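Listen > Greiftechnik > Handgreifer und Kameras > Vomivbridge im Vergleich

Oktober, von Dušan Hubáček

Corey Kerslake schrieb:
> Mit der Vomivbridge spart ihr euch den Arm beim Aufnehmen komplett.
> Marker drauf, Kopfkamera auf, fertig. Wir hatten in Punow nach
> 2 Tagen 201 brauchbare Durchgänge.

Brauchbar nach welchem Maßstab? Bei uns in Stutov sind von den ersten um die 10 Durchgängen sechs rausgeflogen, immer dieselbe Ursache: Marker kurz verdeckt, Pose springt. Das steht in keinem Datenblatt. Den Paewai-Regler habe ich noch gar nicht drangehängt, solange die Posen so aussehen, lohnt das nicht. 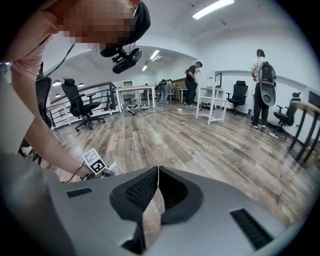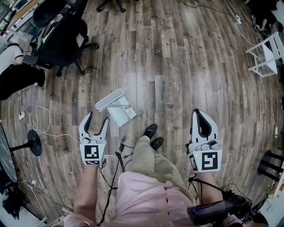
Handgreifer mit Marker am weißen Gehäuse, einmal aus Sicht eines Greifers, einmal von oben.

Die Kabel stören mich mehr als die Software. Wer zwei Greifer führt, führt eben auch die Kabel mit, und ich möchte erst sehen, wie sich das auf die Handgelenke auswirkt. Corey, kannst du die Rohdaten aus Punow hochladen? Und zwar mit den verworfenen.

Dušan

Kommentare

kgreif: Verdeckte Marker hatten wir auch, größere haben etwas geholfen. Ganz weg war es nie.

Corey Kerslake: Rohdaten kommen, muss ich erst sortieren.

mlt: Bitte unsortiert.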